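I have a new favorite thing and it is a tray. A pink one! I went into Fabbri in February to look for a lamp, walked straight past the lamps, and came out with a rectangle for putting other rectangles on. Well, and a cup, but I'll get to that.

I've been trying to sort out the little stuff that drifts across my desk. Paper clips, the good eraser, a spare key, stamps I keep buying because I can't find the stamps. For years it all lived in a cookie tin, and a cookie tin is a terrible idea when you want one stamp and have to dig under 25 pens to get it. The tray fixes that because it's so shallow. Everything lies in one layer and you can see it all at once. I love the rounded corners too, so easy to wipe out with a cloth.

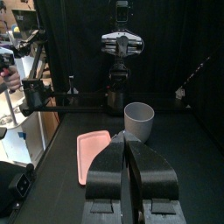 3 min read · 558 words so far this month

The cup is light gray and matte and very plain, and I think it looks wonderful next to the pink, especially on a black tabletop. I had planned on white for both. Mathis Aubert talked me out of it over the phone (he has opinions about white, he lives with two dogs) and he was right, the gray is softer.

So the pens went in the cup and the flat things went in the tray. That's the whole system! It took me one evening, with the radio on, and most of that was testing pens on the back of an envelope. So many dead ones. I kept the green one from Jostthorpe even though it skips, for sentimental reasons.

Next up is the drawer, which frightens me a little. Guido Negri wrote to say he lines his with leftover wallpaper and I'm very tempted, I still have half a roll from the hallway. If anyone has tried it, does the paper curl up at the corners? Tell me before I cut into it!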